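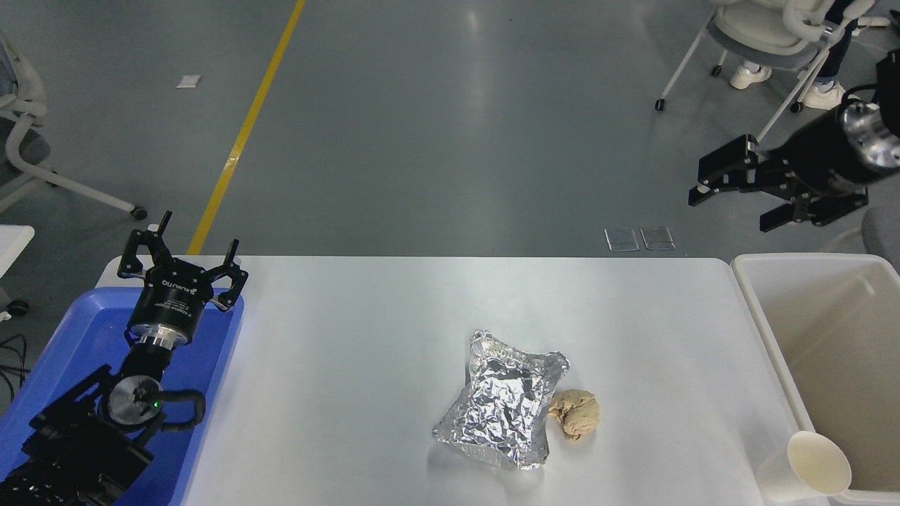
I've had the Waltholm gripper service kit for long enough now that I can say something useful about it, so here goes!

Quick background. I look after one two-arm cell. It's a plain table with an arm at either side, a parallel gripper on each, and a lot of crumpled, floppy, annoying objects that get picked up and put down all day. Foil packages are the worst of them (more on that later). My job is keeping the thing running, which mostly means grippers, cables and going back over the zero positions when somebody tells me the left arm is "a bit off" again.

Before the kit I was using a drawer of loose hex keys and a torque driver I shared with two other benches. It worked fine until the driver walked away, and it walked away a lot. Ngân Thân on the next cell had bought the Waltholm set in May and kept telling me to get my own instead of borrowing hers, so I did.

What you get: a roll-up pouch, a small torque driver with bits, a set of alignment pins for the wrist flange, a feeler gauge, a tube of grease, spare finger screws, and a booklet. The pouch is nicer than it needs to be. The booklet is 14 pages and I've read every one of them, some of them twice -- the finger removal section is clear, and the section on re-zeroing reads like it was written for a different gripper and then trimmed down.

The alignment pins are the reason to buy it. On our arms the gripper bolts up to a flange with a ring of holes, and if you go in with just screws you can end up a hair rotated and not know until the fingers close crooked on something thin. With the pins you drop two in, slide the gripper up, start the screws by hand, snug them in a cross pattern, then pull the pins and finish to torque. My first swap with them took me longer than usual because I kept stopping to check, and then the fingers came out square on the first try and I felt pretty silly for not having done it this way before.

The torque driver is good too. It clicks softly, maybe too softly if you have a compressor running nearby, and I wish the scale were printed larger. I wear reading glasses for it now. The grip is rubber and gets slick if you've been handling the grease, so wipe your hands!

Now the foil. Foil creases stick up at the corners and catch on the finger edges, and over time I was getting little silver smears on the contact faces. Waltholm says to clean the faces every 1000 cycles, and I've settled on 663 for our left arm, mostly out of stubbornness (it's where the smears began to show on the log, and I wrote it on the whiteboard and there it stayed). The right arm does fine on the full 1000. I use a lint-free cloth and a bit of alcohol, then run the feeler gauge between the closed fingers. If it goes in at the tip and not at the base, the fingers need to come off and be reseated.

A couple of gripes. There's nothing in the kit for cables, and cables are half my work. A coiled cable at a lower joint wants enough slack for the full swing and no more, and I would have paid extra for a handful of decent hook-and-loop ties. I bought Kambridge ones separately and they've held up. Also the grease tube has a cap that cracks. Mine cracked, Ngân's cracked, and the replacement they mailed me has a hairline in it already. Customer service was quick and friendly about it, I'll give them that.

I did look at the Ngô kit before ordering. It costs less and comes with more bits, but no pins, so it was out. Climunholm makes a pin set on its own if you already own a torque driver you trust, and if that's you, I'd start there and skip the pouch and the booklet.

Four stars from me. Fix the cap and put some cable ties in the pouch, and I'll come back and add the fifth.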